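Household Robotics Program: Clearing the Counter

The Fesbridge household robotics program has completed its second review of simple kitchen chores. The question put to the working group was a narrow one: can a machine clear a kitchen counter after breakfast without help from a person? Work this season has been carried out in simulation with a single robot arm, and the review deals mainly with cups and mugs.
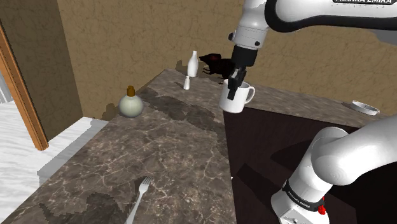 Can a household robot be left alone to clear up a kitchen yet?
At present a person should stay within reach, as the machines still fail on ordinary objects too often to be trusted with a full set of dishes.

The program ran 500 simulated attempts at moving a mug from one part of a counter to another. Upright mugs gave little trouble. Results were weaker when the handle faced an awkward direction or when other items stood close by. Flat items, forks in particular, remain the hardest part of the chore, and the group has set them aside until December.

Trenar supplied the planning software and Plevora prepared the kitchen models. Members have asked when a trial in a real kitchen might begin. The working group's position is that 7 of the 8 test tasks must first be passed in simulation, and that mugs lying on their sides must be included among them.
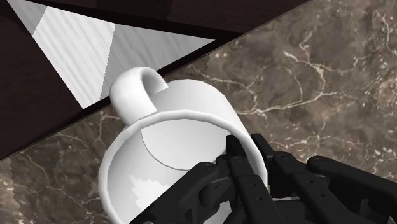
A mug on its side, with the gripper's fingers at the opening.

The full review will be sent to member institutions on 12th August. Comments may be returned to the Fesbridge program office in writing.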